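Skomberg Hand-Held Gripper, Wide Finger Set

Home > Grippers and Fingers > Hand-held > Skomberg wide set

In stock. $245 for the tool with one pair of wide fingers. Spare finger pair $60.

I've been selling gripper parts out of the Clerkurcombe shop long enough to have opinions, and the Skomberg is the one I pick up off the bench most often. So this page is going to be longer than the others. If you only want the specs, skip down a bit, they're all in one block.

What it is

A hand-held two-finger gripper. You hold it, you squeeze the trigger, the fingers close. The camera sits above the fingers looking forward, so whatever you record has both fingertips in view along with the thing you're reaching for. The fingers are black printed parts with a padded gripping layer, and they bolt on, so you can swap them out when the pads get tired (they will, see below).

We also carry the narrow set and the Drolorari fingers, which fit the same mount. I'll compare all three because that's what most of the emails are about!

Specs

Fingers: two, printed, black, padded
Weight with wide fingers: 245 g, camera not included
Finger swap: 5 minutes with a hex key
Warranty: 60 days on pads, one year on everything else
Ships from: Clerkurcombe
Box contents: tool, one finger pair, hex key, two spare screws, printed card with the mounting pattern

How I tried them

I did the same little set of jobs with each finger pair: a ball, a marker pen, a folded washcloth, a stack of coins and a paper cup. I ran the whole lot on a white table under the ordinary shop lights. I did 16 tries per object with each pair and wrote down every drop in a notebook, then did the ball again on another day after I decided I'd been too gentle the first time.

Wide set: my favorite for anything round or squashy. The pads give a bit and the ball stops wanting to squirt out the front, which was driving me nuts with the narrow ones. It held on all 16 tries. On the washcloth it was great too. Coins, no. Don't buy these for coins.

Narrow set: lovely on the marker and the coins, and the one I'd choose for reaching into a box. With the ball I had to be dead center or it rolled off sideways, and I dropped it 5 times.

Drolorari: stiffer and shinier, and they feel very well made in the hand. They crushed the paper cup more than I liked. If your objects are hard and square you'd probably be happier with these than with either Skomberg pair, and I'm saying that as somebody who makes less money on them.

A word on the trigger

It's light. If you're used to the Halász grip you'll over-squeeze for the first hour or so, then your hand settles down and you stop thinking about it. I have smallish hands and can work it for a good long session without cramping. A customer with much bigger hands told me he wraps the handle in tennis racket tape, and I tried that and it's nice, so there's a roll of it listed under Accessories now.

Pads and wear

The padded layer is a consumable. Mine started looking chewed along the bottom edge pretty early on, and it still grips fine like that as long as the inner face is flat. When the inner face starts lifting, change it. Please don't glue it back down with superglue, it goes hard and then you've got a slippery patch right where you need the grip.

Setting up a table for the ball test

White top, one bright object, and plenty of clear space so you can come at it from any side. I start with the fingers wide open and the ball a little way past the tips, then move forward until it's between the pads before I squeeze. An orange table tennis ball is perfect for this, cheap and very easy to see against white and black.
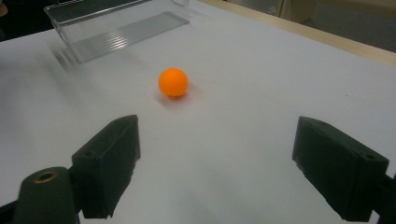
Questions I get a lot

Does it come with a camera? No, but the mount is included in the price and the pattern is on the card.

Will the fingers go on my robot arm? If it has the Halász plate, yes, straight on. For anything else send me a drawing of your plate and I'll have a look before you order.

Can I get other colors? Only black for now. I've asked Skomberg about gray and they're thinking about it for November.

Do you take returns? Yes, if the pads are unused. Used pads I can't resell.

Shipping

Orders go out the next working day. Spare fingers and pads travel in a padded envelope, the tool goes in a box.

Page last updated 29 Jun 2025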